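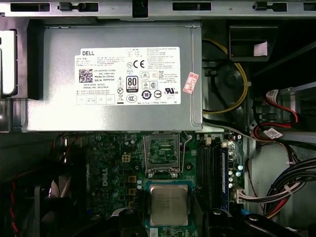
Dell power supply in an open desktop computer.

So my neighbor Jeptoo Mrema, who has run a corner grocery for 20 years, asked me last month if she should sign up with a banner group. You know the deal: you keep your store, they put their name over the door, and you buy from their list. I told her to read the part about leaving first. She laughed, but I meant it!

I spent 7 years under the Umley banner with my hardware store, and I liked a lot of it. The flyers looked good. Paint got cheaper. My rep, Finbarr Coughlan, picked up the phone on Saturdays (try getting that from a big wholesaler). I'd never tell anybody that joining a group is a dumb move.

What bugs me is the exit terms. Mine ran to 47 pages if you count the schedules, and the notice window was two weeks long, once a year, in November. Miss it and you were in for another full year. November! I was up to my ears in snow shovels and string lights, and I missed it twice. 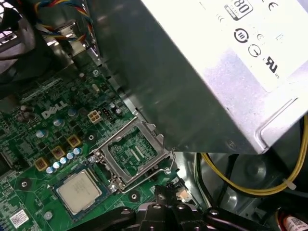 Markings on a silver power supply, with the 80 PLUS logo at the top.

People in the trade tell me the groups need that kind of lock-in to get good prices from suppliers. Omprakash Jaiswal made that case to me over a very long lunch, and I'll give him half of it. Sure, a supplier wants to know the volume will be there. But a 90-day notice any time of year would cover that fine – the truck doesn't care what month I quit.

And a group that's doing right by its stores shouldn't be scared of an open door. I'd have stayed with Umley longer if leaving had been easier, funny as that sounds. By the end I was mostly mad about the paperwork.

Jeptoo hasn't signed yet. She wants them to move the window to spring, and they're "looking into it." I told her to get that in writing before the sign goes up.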